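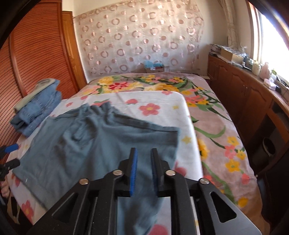

Reading time: 5 min

Print this page | E-mail this page

Section 4. Taking the laundry demo on a home visit

I wrote this section after doing the Sullach open house and a good stack of home visits with the hand-held grippers, so it's a bit more personal than the rest of the manual (sorry, Grarnlow style guide!). If you've only run the demo on our bench, read it through once before you go. A real bedroom is a different animal, and a lot more fun.

The idea is simple. You pick up clothes with a gripper in your hand, the guests watch how the fingers deal with cloth, and then they get a turn. The recordings go into Amaral, our practice set, which stood at 3,667 clips when I last looked. Amaral wants ordinary homes, so please don't show up and start tidying.

4.1 Before you leave

1. Charge everything the night before, including the spare tablet.

2. Wipe the blue finger pads with a barely damp cloth. Lint builds up between the ridges faster than you'd think, and a fuzzy pad slides right off cotton.

3. Open and close each gripper ten times or so. The linkages should move freely on both sides. If one arm drags, swap the gripper out and deal with it back at the shop.

4. Load the visit sheet in Wurby and check that the address is right. I once drove to the wrong end of Sullach with a trunk full of gear.

Note: Wurby needs 700 MB free on the tablet for a full visit. It'll let you start with less and then stop in the middle, usually just when the guests are getting into it.

4.2 Setting up at the bed

1. Ask the host which bed you can use, and ask again before you put anything on it.

2. Stand at a long side if you can. The foot works too, but you'll be reaching.

3. Put the folded pieces on one side and keep a patch of sheet clear beside them. Denim makes a good pile because it stays where you put it. Shorts or light trousers go down next.

4. Leave the bedding as it is. Busy prints are fine, and I've come to like them! Flowers, stripes, cartoon dogs, all welcome. Same goes for whatever is on the dressers and windowsills, as long as the host is happy to have it recorded.

5. Hold the gripper low over the bed, fingers pointing away from you, and check the tablet. You want to see both fingertips and the clothes past them. Tilt your wrist until you do.

6. If a helper is working the second gripper, agree on who moves first. Say it out loud. Guests enjoy hearing it, and you won't bump knuckles.

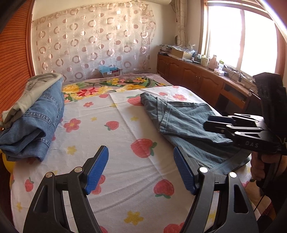
Fig. 4-2. Two grippers at the bed: near jaws open over the clear patch of sheet, the other over the gray-teal trousers.

Caution: Keep the cable on the second gripper clear of your knees and of the clothes. Let it hang straight down from the handle.

Caution: Fingers (yours, and especially children's) stay out of the linkage while somebody else has the handle. I say this at the start, and again before the first guest turn.

4.3 Running the demo

1. Start with shorts. Open the jaws wide, lower them over a loose ridge of fabric, and close slowly. Elastic waistbands are the friendliest place to grab.

2. Lift a hand's width and stop there. Give people a second to look at how the cloth hangs between the fingers.

3. Put it down, open up, back away. That's one clip. Tap Keep in Wurby, or Drop if you made a mess of it.

4. Move on to a two-gripper lift with trousers. One gripper takes the waist, the other takes a hem. Go gently on the way up so nobody yanks the cloth away from the other person.

5. Hand over to the guests. Let them go wrong! Most people squeeze far too hard on the first try and loosen up by the third. Keep the clumsy clips too, Amaral has a tag for them.

6. After 4 guest turns, take a break and wipe the pads again.

Note: If the jaws pinch the sheet along with the garment, open fully and start over. Tugging just drags the whole bed toward you. I find that coming in a little flatter helps, though the printed sheets I've worked on were all pretty thin and yours may behave differently.

4.4 Packing up

1. Tap End Visit and wait for the green bar. It takes its time. At Sullach we had 1,131 clips to save by the end of the day and I drank a whole coffee waiting.

2. Fold the clothes and put them back where the host wants them. By hand is fine!

3. Put the grippers in the case with the jaws closed, handles facing the same way.

4. Show the host a clip or two and ask if there's anything they'd like deleted. Do it on the spot, while they can see the screen.

For deleting a clip after it has been uploaded, go to Section 6.

Print this page | E-mail this page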